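Inspection checklist: robot cells handling cloth and garments
Site: Wivel workshop, cell 53
Inspected by: Maya Farah
Date: 29 Sep 2020

This checklist applies to every cell in which an arm picks up, carries or folds fabric. It is to be completed before the cell is released for unattended running. Items marked "Open" must be closed in writing.

## A. Gripper and grip

- [x] Finger tips meet evenly and close without offset
- [x] Fingers free of cracks and sharp edges
- [x] Grip force set to the value on the cell sheet
- [ ] Spare fingers stored at the cell - **Open**

Comment: The grip is to be judged with a garment held, as loose cloth can hide a poor closure. Inspectors should check that fabric is held at the tips and has not been drawn down toward the gripper body.

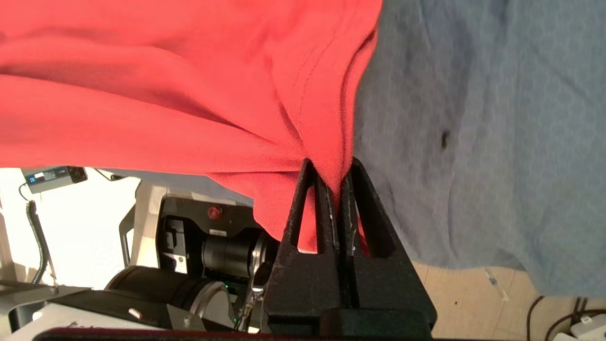 *Item A: red knit cloth held between the finger tips.*

## B. Cables and floor area

- [x] Emergency stop tested from both sides of the cell
- [ ] Floor cables secured or covered - **Open**
- [ ] Connectors labeled at both ends - **Open**
- [x] Arm clearance of 600 mm kept from fixed walls

Comment: Hanging fabric can catch on a cable or plug and pull it loose. The cable item was also open in May and should be given priority. Cletia will supply floor covers under order 388.

## C. Movement with a load

- [x] Speed limit active while the gripper is closed
- [x] Second arm holds position when the first arm stops
- [ ] Loose cloth kept clear of all joints through the full path - **Open**
- [x] Stop on lost grip enabled

Comment: The path is to be run at 30 percent speed with the largest garment in use. A small test cloth is not accepted for this item. Where cloth hangs below the fingers, the inspector is to follow the lowest point of the fabric through the whole path - including the return move. 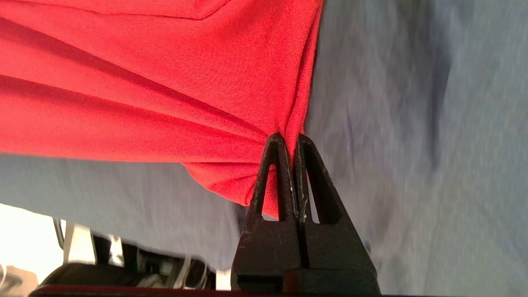
Yáñez asked that the 30 percent run be repeated whenever the garment type changes, and noted that a long sleeve can reach a joint that a short one clears. The request is accepted and will be added to section C at the next revision.

## D. Release

- [x] Operators have signed the current cell rules
- [ ] Pronasis controller settings saved and filed - **Open**

Result: not released for unattended running. Attended work may continue at reduced speed. The cell is to be inspected again once sections A to D show no open items.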